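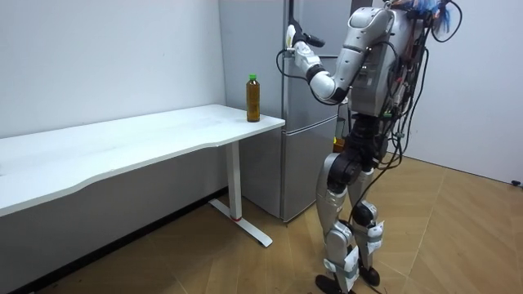 Ute Reuter told me at the coffee that the demonstration was good but too silent. She would have liked one person to stand near the fridge and tell the visitors what comes next, because in the long moments before the door moves they start to look at their telephones.

I agree with her, and I write it down here so that we do it better at the next open day. It was July, a warm room, and 24 people came from Clerkstead in the morning. We took them in groups of 8, so three rounds. More than 8 people in that room is not possible if we keep the line on the floor where Noémie wants it.

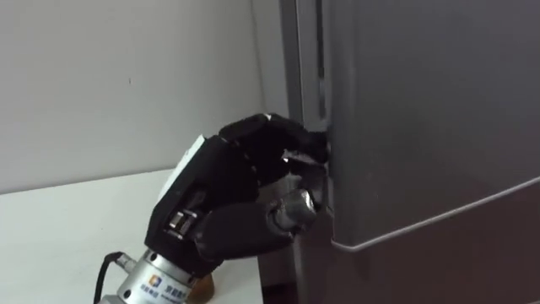
The fridge task was the part I worried about most. In the week before, the door had slipped out of the hand two times, always when the fingers closed too high. Noémie Lemieux then changed the approach so that the hand comes lower and the thumb closes last. With the silver tip of the thumb under the fingers, and the edge of the upper door pinched between them, the grip is one that I can explain to a visitor without a drawing. I did explain it, in all three rounds, and the second group asked if the rubber seal is the difficult thing. Yes, it is. The first few millimetres need much more force than the rest, and after that the arm must become soft again very quickly.

For our own records: the force limit stayed at the value from the Orurance tests. I was asked by the people of Drustance if we tune it for each fridge. At the moment we do, by hand, and it takes me most of an afternoon. 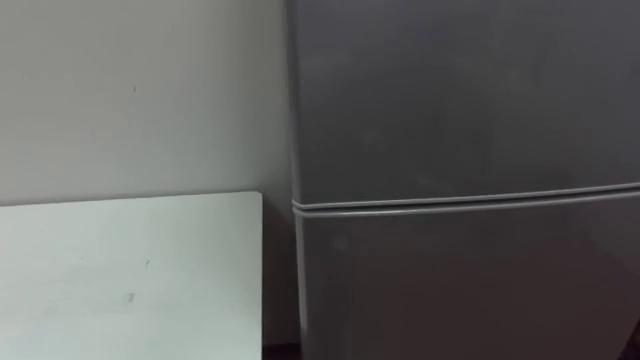

Between the rounds we put everything back to the start position and ran the head calibration again. Savchuk's checklist has 16 points and I followed all of them the first time. For the last round I left out the two points about the lights, which I should not have done, as the blinds had been moved in the break. No harm came from it, but please do not copy me.
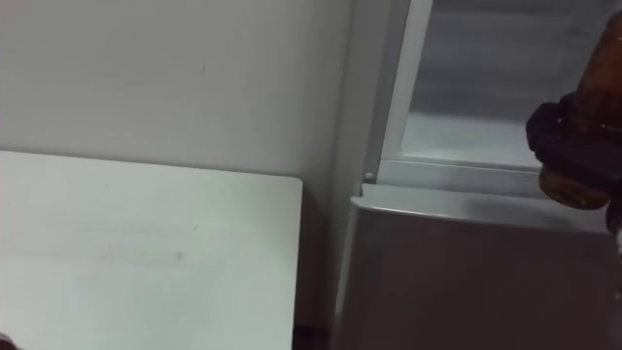
Reading time: 2 minutes

The bottle part got the most questions. One man wished to know how hard the fingers press, and a girl asked if the robot knows what is in the bottle. It does not, and I said so.

To do before the next visit:
Find a speaker for each round (Noémie offers, I can do the other half).
Print the task steps in large letters.
Tape the blinds.
Send Ute the force curves, she asked for them before the end of the month.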